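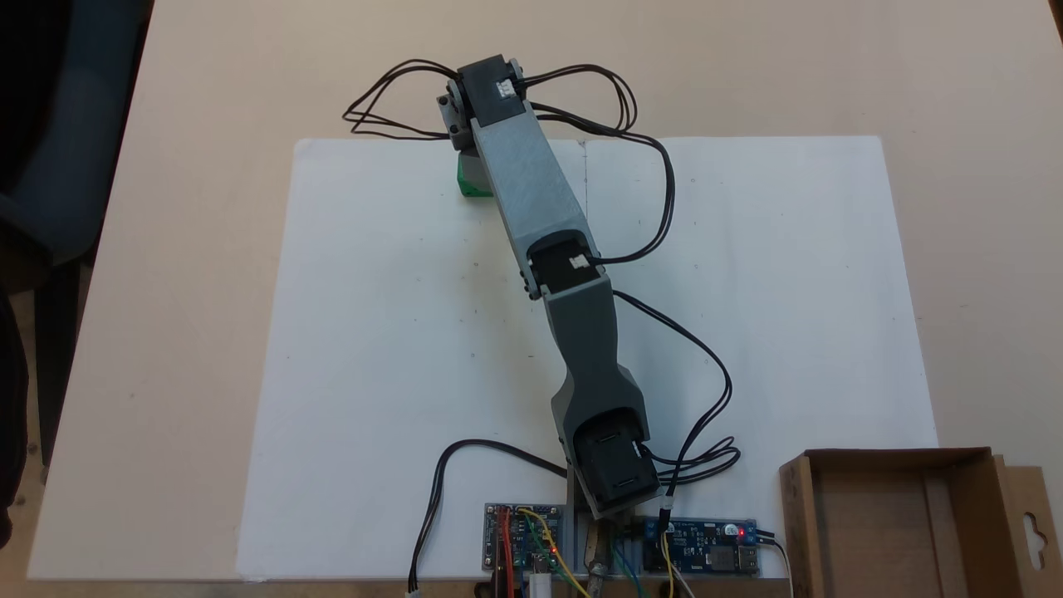 Clultberg, 07/01/2024

So my sister-in-law rang last night and asked, again, whether the robot can do the dishes yet. No, Noémi. The robot can't do the dishes. The robot is having a think about a green block.

I've been putting this off as a post for ages, mostly because every time I sit down to write it I end up fiddling with the arm instead. But enough of you have asked in the comments (hi Makis!) that I figured I should finally have a go at the big question, which is whether any of these things can do a chore. A real one, I mean, the sort you'd pay a teenager to do.

My setup first, for the newcomers. It's a printed grey arm with servos at the joints, couple of little boards at the bottom, far too much black cable. I keep telling myself I'll tidy the cable. I bought a bag of clips for exactly that and the bag is still in the drawer with the takeaway menus. The white sheet on the table is there so the camera can pick colours out more easily, and that's been the single best improvement I've made since I started, at a cost of basically nothing. If you're building one of these and your wood grain table is giving you grief, go and put something plain on it before you touch your code!

The chore I picked is tidying up. More exactly: pick up one thing, put it somewhere else. I figured that if you squint, that's most of housework. Laundry is picking up things and putting them elsewhere. So is unpacking the groceries, and so is most of what happens in my kid's room after tea, or would happen if he'd do it.

Over the long weekend I ran 70 tries with the green block. Same block every time, dropped somewhere within reach, and the arm had to get hold of it, lift it and let it go over a marked spot. It managed 15. I was rapt with 15, to be fair, as the first lot I ever did got me seven. But have a think about what that would look like with dinner plates.

What goes wrong is rarely the part I expect. It finds the block fine, near enough. It swings over, comes down, and then it's a few millimetres out and nudges the thing along instead of gripping it, and off it goes chasing after it across the board like me with the last pea. Or it gets a corner, lifts, and the block swivels and drops. Cheap servos have a bit of slop in them, and by the time you've stacked one joint on the next all that slop has added up at the far end, right where you need it to be tidy. My favourite failure is when it misses altogether, closes on thin air and then carries the nothing over to the spot with great care and sets it down.

I showed a clip of that one to Anastasia Spanos, who used to look after the packing line at Drakos, and she laughed a lot harder than I thought was called for. She reckons the shop floor is a completely different story and always has been. They've had machines shifting cartons there for years, day and night, no dramas. But everything on that line turns up the same size, the same way round, in the same place, and if a carton comes through crooked the whole lot stops and a person walks over and straightens it. Her words were that the robot does the boring part and the people do the robot's thinking for it. I've been chewing on that since.

A kitchen doesn't do you that favour. The mugs are all different, somebody's left a spoon in one, the bench is wet and the cat's on it. I can't ask my family to put every cup down handle-first facing north. (I did ask once. It went about as well as you'd guess.)

Apostolos in the comments last time said the fix is money, and he's partly right. I've spent a bit over $400 on this so far, counting the parts I cooked, and you can certainly buy a stiffer arm with better motors. I had a play with a nicer one at the Prerwood open day in August and it was gorgeous, smooth as anything, didn't wobble once. It also couldn't fold a tea towel. It got the towel into a sort of sausage, and the bloke running the stand clapped, so I clapped too.

Where does that leave us? I think a machine that does one narrow job at home is already normal, we just stop calling it a robot once it works. Ours washes the clothes every second day and I've never blogged about it. The general one, the helper that wanders in and sorts out the mess whatever the mess happens to be, I can't see in my house for a good while yet. I'd love to be wrong. I'd clear a space in the laundry for it tomorrow.

Next job for me is softer tips on the gripper. Evanthia suggested cutting up an old rubber glove and gluing bits on, and I like it mainly as I've got a glove with a hole in it already. After that I want to try a second block in another colour and see if it can choose between them. If anyone's done the rubber thing and found a glue that holds on printed plastic, please leave me a note, I've tried two and they both peeled off by bedtime.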